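La lista

Desta Shiferaw llegó a la biblioteca a las cuatro menos diez y ocupó la mesa del fondo, la que cojeaba. Sacó el cuaderno, dos bolígrafos y el teléfono, que dejó boca abajo. Tenía que entregar el trabajo de Estadística el miércoles y llevaba escritas 16 líneas.

Su compañera de piso, Flandska – así la llamaban todos, por el apellido –, le había enseñado a hacer listas. Cada domingo apuntaba las tareas de la semana en una hoja cuadriculada y las iba tachando con regla. Desta había hecho la suya en el autobús, con la letra torcida por los baches. Le habían salido 11 tareas. La primera era «hacer la lista», y la tachó.

Leyó el enunciado. Lo volvió a leer. Dio la vuelta al teléfono, vio que no había mensajes y lo dejó otra vez como estaba.

A las cuatro y media entró Lukáč con la mochila abierta y se sentó enfrente sin preguntar.

– ¿Cuánto llevas?

– Poco.

– Yo he dormido la siesta – dijo él, y puso sobre la mesa el manual de Winach, un tomo de 1106 páginas que en la facultad se usaba también para sujetar puertas.
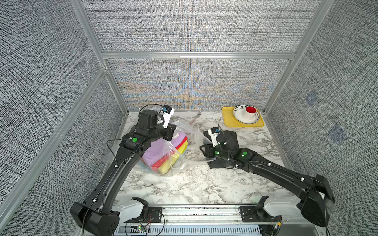
Dos brazos negros sobre una mesa con dibujo de mármol.

Trabajaron un rato sin hablar. Lukáč ponía el reloj a veinticinco minutos y, cuando vibraba, se levantaba a beber agua. Desta probó a hacer lo mismo. En el primer turno resolvió el apartado a. En el segundo se quedó mirando a un hombre que buscaba un periódico, y después buscó en el índice una palabra que no venía.

– Salta ese – dijo Lukáč –. Haz el c, que es más corto.

Hizo el c. Luego el d, que dependía del c, y cuando volvió al b entendió lo que le pedían. Escribió media página de seguido. Se había olvidado del teléfono.

A las siete y cuarto contó las palabras del texto. El profesor pedía 600 y le faltaba un párrafo. Lukáč ya recogía: el último autobús a Sastow salía a las siete y media y no quería correr.

– ¿Te quedas?

– Hasta que cierren.

Terminó el párrafo a las ocho menos cinco, cuando ya apagaban las luces de la planta de arriba. No le pareció muy bueno. Lo dejó así, guardó los bolígrafos y tachó la segunda línea de la lista. En la calle le dio la vuelta al teléfono. Flandska preguntaba si había comprado pan. Era la tarea número siete.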